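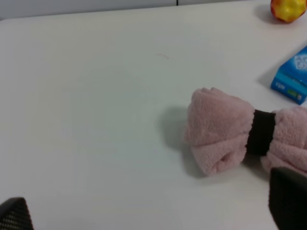
Spent the evening moving my tool change routine from handwritten notes into a macro in Trimness. Writing it up as a thread so I can find it again.

Machine is a Zinthorpe bench router with a Honik controller board. No automatic tool changer. Every change is me with two wrenches.

The problem I wanted to fix: after a tool change, Z zero is wrong, because the new bit sticks out of the collet by a different amount. I used to jog down to the stock with a piece of paper under the bit and set zero again.

That works fine if the top of the stock is still there. If the first tool faced it off, you have nothing to touch. I've cut pockets too deep that way more than once.

So the macro measures the tool in a fixed spot. I have a Caron touch plate screwed to the back left corner of the bed, well away from the clamps. It never moves.

The idea is simple. Measure the first tool on the plate and store the number. Change tools. Measure the second tool on the same plate. The difference goes into the offset and the work zero stays where it was.

The order I settled on:
Spindle off, wait for it to stop.
Raise Z all the way.
Move to the change position at the front.
Pause for me.
Move over the plate.
Probe fast, back off, probe slow.
Apply the difference.
Raise Z again and go back to the job.

The move to the plate is at 2,000 mm a minute. It will go faster, but the gain on a bed this size isn't worth it and I don't like the noise.

First version had the raise and the sideways move in the same line. Don't do that. The machine goes diagonally and the bit takes the shortest way there, through whatever is standing up. In my case that was a clamp knob.

Separate lines. Z first, in machine coordinates. Then X and Y. If you use work coordinates for the raise it will be fine until you change stock thickness, and then it won't be.

Second mistake: the pause. Trimness has a plain pause and a pause that keeps the motors holding. I had the plain one. When I leaned on the wrench to tighten the collet, the gantry moved a hair and X was off for the rest of the job.

Took me a while to find that. The Z numbers were perfect, so I kept looking at the belts. The setting is under Machine, then Motors, and it's called "hold during user wait". Turn it on.

Slow probe matters more than I thought. With only a fast probe, I got a slightly different number each time I measured the same bit. With the slow second touch it settled down. I back off 5 mm between the two.

You can back off less and save a second or two. I left the room in case the clip lead gets caught and the plate still reads as touched.

Speaking of which, put a check at the top. If the probe input is already on before the move starts, stop with a message. A shorted lead looks just like a touched plate. Without the check, the macro takes the starting height as the tool length and carries on.

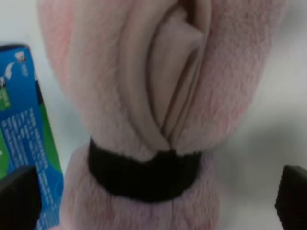 Pink plush, close up.

Back to the macro. Someone asked what happens if you forget to clip the lead on at all. The probe goes down until it reaches the distance limit and raises an alarm. So the limit needs to be short enough that a long bit can't do damage.

Mine is set from the shortest bit I own, a stubby V bit. Long bits touch early, so they never get near it. But if the lead is off, a long bit will push into the plate. There's no way around this in software that I know of.

What I do now is touch the plate to the bit by hand during the pause and watch for the light in Trimness to come on. The message in the pause reminds me: "Clip on. Test light. Then continue."

Credit to Liviu Bogdan, who posted a version of this in July for an older board. I took his variable layout and most of the messages. His used a movable plate, so the part with the fixed location is mine, and so are any bugs in it.

One difference if you start from his file: on the Honik, stored variables are cleared by a reset. If you hit the emergency stop during a job, the first tool's number is gone and you need to measure again before you resume. Liviu's board kept them.

I added a line that checks for an empty value and refuses to run. Before that it treated empty as zero, and the offset it came up with was 339 mm, which the machine doesn't even have. It hit the soft limit and stopped. Soft limits are worth setting up.

Bits that don't cut in the center are a separate case. My surfacing bit has the cutters out at the edge and a hollow in the middle. If you lower it straight onto the plate, the middle never touches. I shift X by the radius for that tool only, and turn the cutter by hand so one insert is over the plate.

It's an ugly fix with the tool number written straight into the macro. If I renumber my tools it breaks. A flag in the tool table would be better, and I've put in a request for it.

Still to do: save the last measured length for each tool and warn me if a new one is way off. That would catch a bit that slipped in the collet.

I'll put the file up after I've run a few more real jobs with it. If you have the same board with newer firmware, tell me whether the variables survive a reset.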